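Diary > 2025 > Kistisura notebook

2025-09-21

What a good day! I've been meaning to write up the game table for ages and now I finally have something worth writing. Viorica came over after lunch with her scissors and her fat black marker (she won't use anyone else's) and we went over the whole board, card by card, until we were sick of the sight of white paper and then kept going anyway.

Letters one way, numbers the other, nine squares, orange piece.
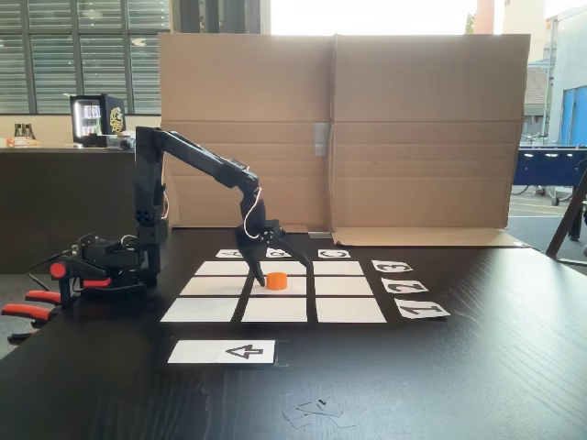
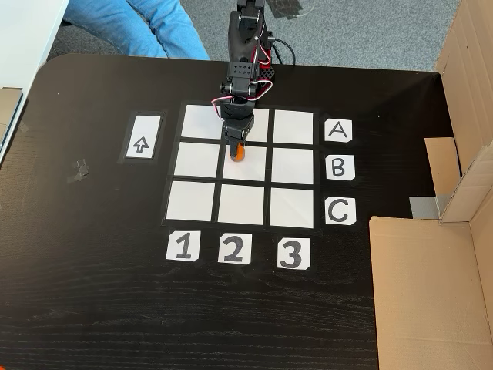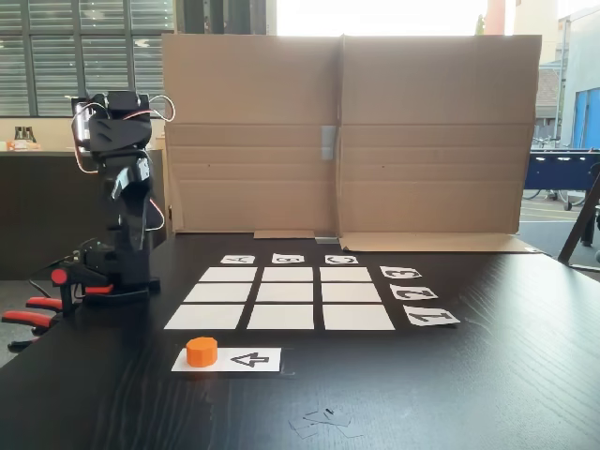
I love a grid! I always have. Give me squares with a name on each and I'm eight years old again, playing battleships with my brother in the back of the car, shouting B2 over the radio. Viorica says she never played battleships as a child, a fact I still can't get over, so we stopped for tea and I drew her two on the back of a Bosman envelope and she sank everything I had. Twice.

The real argument of the afternoon was about the name. I want to call the game Wustia. She thinks it sounds like a cough medicine. Her idea is Drenside, after the street, and I said people would expect a map. We left it. I've put Wustia on the rules sheet in pencil so there's no harm done, but it IS in the top corner and it does look nice there.

Rules as of tonight: one piece each, take turns, you call your square before you move. Land on the middle and you get another go. I'd like a penalty for calling the wrong square, something silly like having to talk in rhyme for a turn. Viorica wants points instead. She worked out a whole system where you start with 2000 and can climb up to 3000, and the center is worth 400. It's much too much arithmetic for me but she was so pleased with it that I copied it all down, and I have to admit the second version got exciting near the end of a round. Maybe both? Points for the grown-ups, rhymes for everyone else.

Things I want to do next: rewrite the numbers so they all match, find a second color for the other player (green? I'd love a green), and get a proper box for the cards. They've been living in an envelope since May and the corners are suffering. Also black tape, we're down to the last bit of the roll and I keep finding scraps of the stuff stuck to my sleeves. There was a piece on my elbow at supper.

Soup and the end of the bread, and Viorica stayed till it was dark. She took the points table home to "improve" it, so heaven help us. I can hardly wait to see it. Must remember to give back her marker, it's still in my cardigan pocket.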